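Lista: buenas prácticas en simulación de manipulación
Asunto: Re: Reglas mínimas para publicar episodios simulados
Hora: 16:20

Hola a todos:

Contesto por partes al mensaje de Clonov, que cito recortado.

> Desde Clonov proponemos que la norma de la lista exija solo dos cosas
> para aceptar un conjunto de episodios simulados: el archivo de la
> escena y la tasa de éxito. Pedir más nos parece excesivo para grupos
> pequeños. En nuestro caso, documentar fricciones, masas y semillas
> nos llevaría más tiempo que generar los datos.
>
> También pedimos que se retire el punto 4 del borrador (objetos
> tumbados). Casi todas las tareas de agarre parten del objeto de pie
> y no vemos motivo para obligar a cubrir el otro caso.

Sobre lo primero, no estoy de acuerdo. El archivo de la escena no basta si no se indica con qué versión del motor de física se ejecutó. En Durelar cargamos hace unos meses una escena de Negi con una versión posterior a la original y la tasa de éxito bajó de 80 a 20 por ciento sin tocar la política. La diferencia estaba en los parámetros de contacto por defecto. Tardamos en encontrarla y una línea en el fichero de metadatos nos lo habría ahorrado.

Lo que propongo como mínimo obligatorio:

- Versión del simulador y paso de integración.
- Masa, dimensiones y coeficiente de fricción de cada objeto manipulable.
- Semilla de cada episodio, también de los fallidos.
- Criterio de éxito escrito en una frase y en código. Si los dos no coinciden, vale el código.
- Límites articulares y de fuerza de la pinza tal como se usaron, aunque difieran de los del fabricante.

Nada de esto exige trabajo manual si se guarda al generar. Nosotros lo volcamos desde el mismo script que lanza los episodios. Puedo subir el script al repositorio de Madum si alguien lo quiere adaptar.

Sobre la tasa de éxito, pido que se publique siempre con el número de intentos. Un 80 por ciento sobre 20 intentos y un 80 por ciento sobre 300 no dicen lo mismo, y en el borrador actual los dos se escriben igual. Para entrar en la tabla comparativa pediría 300 por tarea. Para un anexo o una prueba preliminar, lo que cada grupo tenga, con la cifra a la vista.

En cuanto al punto 4, lo mantendría. Un cilindro de pie admite el agarre desde cualquier dirección horizontal. Tumbado, el cierre de los dedos tiene que orientarse respecto al eje, puede rodar con un contacto leve y la pinza trabaja muy cerca de la mesa. Son tres fuentes de fallo que la pose vertical apenas toca. Si una política se anuncia como capaz de agarrar cilindros, el lector va a suponer que incluye los dos casos.

Pego un fotograma de nuestra escena de cilindro para que se vea de qué configuración hablo. 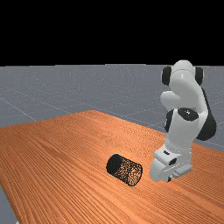

Escena simulada: cilindro tumbado sobre la mesa, con la pinza a su derecha.

Con la pinza a esa altura, la regla que aplicamos en Durelar es la siguiente: todo contacto entre los dedos y la mesa se registra, y si supera el umbral de fuerza declarado el episodio cuenta como fallo, aunque el objeto acabe levantado. En simulación ese contacto no rompe nada y es fácil que la política aprenda a apoyarse en la mesa. En un brazo real es una parada de protección o un dedo doblado. Me gustaría que el borrador lo recogiera como 4.b. El umbral lo fijaría cada grupo, siempre que lo declare.

Otra cosa menor. En la sección de vídeos se pide fondo neutro y cuadrícula en el suelo. Lo segundo lo dejaría como recomendación, porque no todos los visores la dibujan.

Quien tenga objeciones a la lista de mínimos, que las mande antes de que cerremos el borrador en diciembre, a poder ser con el texto alternativo ya redactado. Para el 4.b necesito saber sobre todo si Negi registra los contactos con la mesa o solo los del objeto.

Un saludo,
Grupo de simulación, Durelar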